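Troltwood Stores, Plernutside
Fabric partitions, curtains and tensioned covers: periodic inspection
Checklist and comments, July round
Inspected by: Abundio Gallegos
Area covered: 1,508 square metres, ground floor and mezzanine

Result codes: S satisfactory, A attention needed, F fail, N/A not applicable.

1. Records

1.1 Previous report available on site: S
1.2 Flame-retardant certificates held for each cloth type: A
Comment: Certificate for the grey loading bay curtain is a photocopy with the batch number missing. Pyo to supply the original.
1.3 Wash and re-treatment log up to date: S
Comment: Last entry signed and dated. Two pages out of order, now corrected.

2. Loading bay curtains

2.1 Track fixings tight: S
2.2 Runners move freely over full travel: A
Comment: Curtain 4 sticks near the door end. Track dented, probably by a pallet. Straighten or replace the section.
2.3 Bottom hem clear of floor by at least 25 mm: F
Comment: Curtain 3 drags. Hem frayed and holding grit. Take out of use until re-hung.
2.4 Clear vision panel clean and unscratched: A
Comment: Scratched but can still be seen through. Replace at next service.
2.5 Curtains do not cover exit signs when drawn back: S

3. Mezzanine dust screens

3.1 Eyelets sound, none pulled: S
3.2 Ties are of the correct type: A
Comment: String used in place of elastic ties along the stair side. Dretness ties are in stock; fit these.
3.3 Screens clear of light fittings: S
3.4 Gap kept below sprinkler heads: S
3.5 Tears and earlier patches: S
Comment: One old patch on the rear screen, edges still bonded.
3.6 Screens clear of heater outlets: F
Comment: Lower corner of the end screen blows against the heater guard when the stair door is open. Heater isolated at 10.40 and tagged. Tie the corner back and re-inspect before the tag is removed.

4. Cloth enclosures over work tables

4.1 Cloth hangs clear of hot surfaces: S
4.2 Seams closed, stitching unbroken: S
4.3 Clamps hold when pulled by hand: S
Comment: Pull each clamp down and then sideways. A clamp that turns on its rail is to be marked A even if it does not slip.
4.4 Cords free from fraying and knots: A
Comment: One cord in the packing area had been joined with a knot. Replaced during the visit. Cords are to be fitted in a single length.
4.5 Cloth can be removed without tools: N/A
4.6 General arrangement: dark cloth walls, pale cords crossed in an X over the fabric, a pale clamp high on each side.
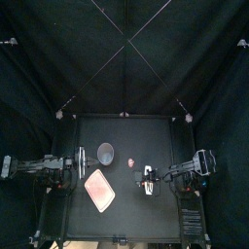
5. Storage of spare cloth

5.1 Kept dry and off the floor: S
5.2 Rolls labelled with cloth type and treatment: A
Comment: Three rolls without labels. Treat as untreated cloth until identified and do not cut from them.
5.3 Aisle to spare cloth rack clear: S

6. Actions

6.1 Items marked F: 2.3 and 3.6. Both to be closed before the area is handed back to the day shift.
6.2 Items marked A: 1.2, 2.2, 2.4, 3.2, 4.4 and 5.2. Item 4.4 closed during the visit.
6.3 Copy of this sheet to be kept in the Troltwood maintenance folder.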